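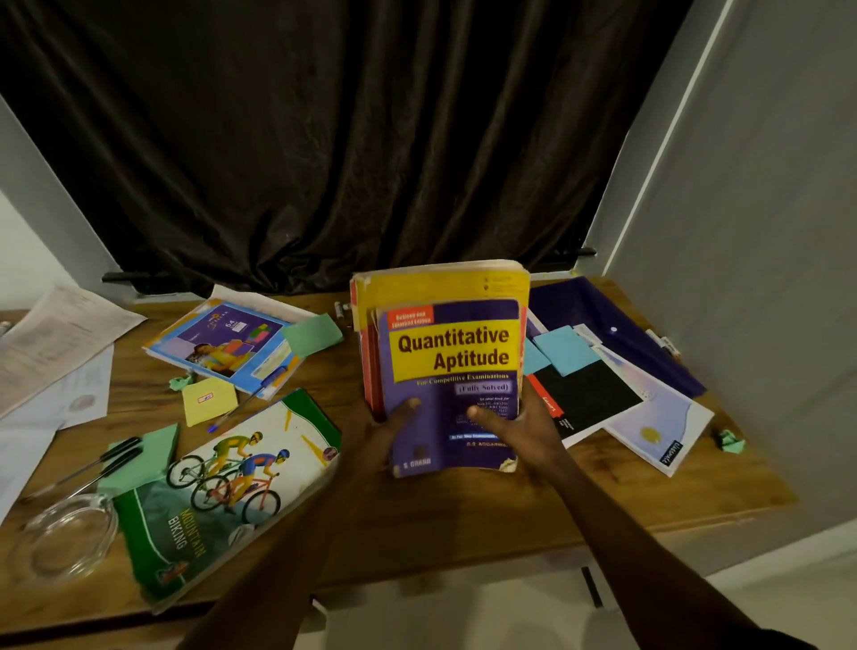

4.2 Planning the equipment budget

Figure 3. Desk tidying: a stack of books held upright in both hands.

Thick stacks like the one in Figure 3 settled our shopping list. We had priced one arm from Loso, but a two-handed grip asks for a pair, and we were delighted to find that the Nidix arms fitted our plan! Each costs £1,000, with £100 set aside for spare finger pads. The budget allows for 200 hours of desk work, nearly 51 of them on books and folders. Sticky notes and pens will need finer fingertips, which Clendoveo sells separately, and we hope to order those in March.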